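Pre-run check, Dovuta sorting cell, Lerau lab
Filled in before the Plurkero comparison, March. My comments are after each line.

1. E-stop, both sides of the table: OK. I hit each one twice, and the arms stopped every time.

2. Arm joints and mounting screws: OK. Snugged one base bolt by a hair.

3. Cables clear of the elbow and wrist: OK, with a grumble. There's a loop hanging by the gripper that I'd love to see tied closer -- it passed the full-reach sweep, but please watch it!

4. Bins: OK. Four yellow ones, two per side. A few scuffs, no cracks.

5. Tray and liner: OK. Change the paper if it tears (a wrinkle along the top is fine, we've run plenty like that).

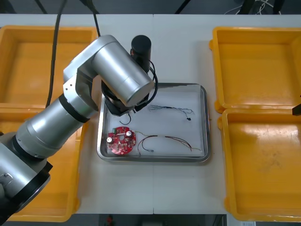

Item 6, tray loaded: red round board lower left, wire bundles to the right, the three bins in clear view empty.

6. Starting layout: OK. We want the wires messy on purpose, because the whole question is whether the Plurkero grasp planner copes with splayed strands better than our old one. In the pilot it cleared 22 trays out of 23, and the old planner got stuck on 8 of the same set, so I'm pretty excited, but that's a small pilot and I'd like a lot more trays before bragging.

7. Capacitors on boards discharged before loading: OK. Meter reading goes in the Jardine log, every board, no skipping.

8. Floor around the table: NEEDS WORK. Cables are tangled out past the far corner. Bundle them before the long run.

9. Gripper pads: OK for now. About 2,000 grasps on this pair, swap at the next service.

Cleared to run once item 8 is done.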